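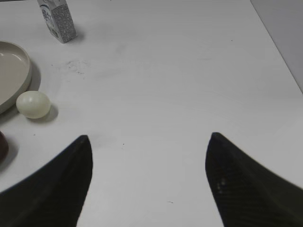
OK so I finally read the town history of Erwood cover to cover, all 442 pages of it, and I have to tell somebody about the egg train. Thread!

Before the highway went in, the farms up the valley sent their eggs down to Skollero by rail. One car, every morning at 5:40, packed with straw and hitched to the back so it wouldn't get bumped during coupling.

The run was 14 miles and took well over an hour. They went that slowly on purpose! There's a whole page of instructions for the engineer, and my favorite is "no whistle on the Plornora grade except for cattle."
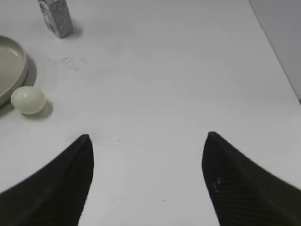
Each farm had its own pencil mark for the shells. A cross, a little ladder, two dots. The buyers in Skollero kept a chart on the wall so they knew who to pay (and who to complain to).

One morning in June the car came in with 199 broken. The station log lists every single one by farm mark. Somebody stood there and matched up shells! I love this person so much.

The best chapter is on the Effiong dairy, which tried to get its butter onto the same car. The egg farms said no. Letters went back and forth for two years and the book prints a bunch of them, and wow, people could be rude in beautiful handwriting.

The old depot is still standing, by the way. It's a feed store now and you can see where the loading door was bricked up on the track side.

The library has one copy and I'm returning it tomorrow, so go grab it. Start at page 84 if you only want the train stuff. The maps are in the back and they fold out!!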